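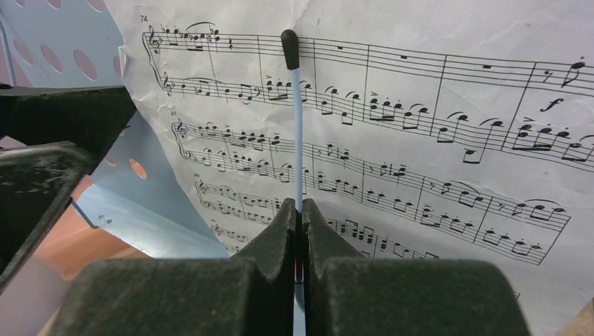 When I started in the music hire room at Lerthorpe I was told the job was mostly lifting. It was mostly lifting, plus carrying, plus crawling under things to find the foot of a music stand. I've been here long enough that my knees know the building better than I do, so when the newsletter asked for a few words on how things have been since the arms came in, I said yes before anyone sensible could be asked.

For anyone who hasn't been down to see us (do come, we have biscuits), we look after the stands, the parts and the microphones that go out to schools and bands. There are 3198 items on the shelves if you believe the system, and every one gets handled when it goes out and again when it comes back. Until February that meant me, Sibel Coşkun and whoever we could borrow from the front desk.

Now we have the two arms from Girkis on the long bench, and the handling is shared out differently. We set the jobs up and the arms practise them, one small piece at a time. Pick up a rod, hold it steady near a page, put it down. Take hold of a mic, keep hold of it, hand it on. It sounds like nothing at all until you watch a machine try to do it near a piece of paper that won't lie flat! I had no idea how much my own fingers were deciding for me all day long.

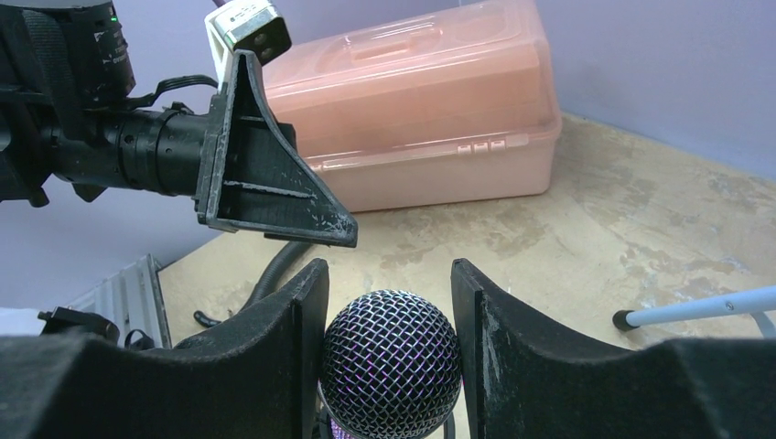

A microphone held in the gripper, with the second arm close by.

Leung, the firm that looks after the software side, gave each of us two mornings of training and a thick binder. The binder is fine. The mornings were better, mainly for the chance to ask daft questions. Mine was whether I could still wear my cardigan near the bench (yes, sleeves rolled). Sibel asked what would happen to our hours, and good for her, as we were all wondering.

So, hours. They've stayed the same so far, and the manager has put in writing that they will until the end of the hire season. What's changed is what we do in them. I used to spend most of the morning on returns and then race through repairs after lunch. These days I'm on repairs by half past ten, and I've got through a pile of bent stands that had been sitting behind the door since before Sibel joined. She's taken over the job sheets on Jutow, where we log every go the arms have and mark down what we thought of it. We passed 900 entries last month and she has a comment on nearly all of them, some quite rude.

I do have grumbles. The bench has to be laid out just so and I'm a person who puts her tea down anywhere. I'm still not used to hearing something move behind me when Sibel's out on a delivery. And I miss having a third person in the room, as the front desk lot don't get lent to us any more and they always had the gossip. I've raised that one and been told it's being looked at.

But my back is better. I went the whole of half term without a heat patch, and that was with 200 stands going out for the youth bands.

If you'd like a go at setting up a job yourself, we're doing an open hour at four o'clock after the next staff meeting. Put your name on the sheet by the kettle, and please bring back any mugs that belong to us. The blue spotty one is mine.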